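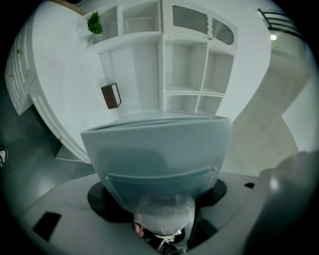 Most of this stretch of the Dilent money has gone on keeping one hand-held gripper in good order, so that's what this report is mainly about. I know the plan you approved in February talked a lot more about sessions and a lot less about screws, but the tool had other ideas! The part that's had nearly all my attention is the finger pad, the light blue-grey one shaped like a wide scoop, and the black round plate it's fastened to. If the pad shifts on that plate even slightly, the fingers stop meeting squarely and everything I collect afterwards is a bit suspect.

So, what's been done. I've replaced the finger pads 4 times since the grant started (the budget allowed for twice, more on that below). The first lot came from Vevton and were lovely to look at but went slack at the fixing after a few days of proper use. I've since moved over to a softer pad from Clalinum, which grips better on smooth things like mugs and cupboard knobs and seems to put less strain on the screws. The current set has done 600 open-and-close cycles on the bench and I couldn't feel any play in it at the end, which pleased me no end.

I've also settled on a proper routine, having muddled along without one before. Every morning I check the plate screws with the small driver, wipe the pads down with a damp cloth, let them dry and close the fingers on a strip of card. If the card pulls out more easily on one side, the pad gets reseated. Then I look over the cable, clean the lens and do one short trial recording. The whole thing takes 13 minutes if I don't stop for tea. I've typed it up on one page and taped it inside the lid of the tool case.

Not everything's gone well. I over-tightened a screw in the second round and cracked a plate, and the spare took ages to turn up. The workshop on Jasińska was very kind and made me a stand-in, but it was a touch too thick and the fingers wouldn't close all the way, so I lost more than 500 short recordings that had to be done again. They have been done again, I'm glad to say.

On money: pads are overspent, travel is well underspent, and I'd like to move a little from one to the other if you're happy with that. I'd also like to buy a small torque driver, because my wrist clearly can't be trusted.

Next up is the opposing finger, which is still on its older pad and is starting to feel a bit tired. I'll swap that, run the same bench cycles and send you the figures with the next claim.

2023-05-15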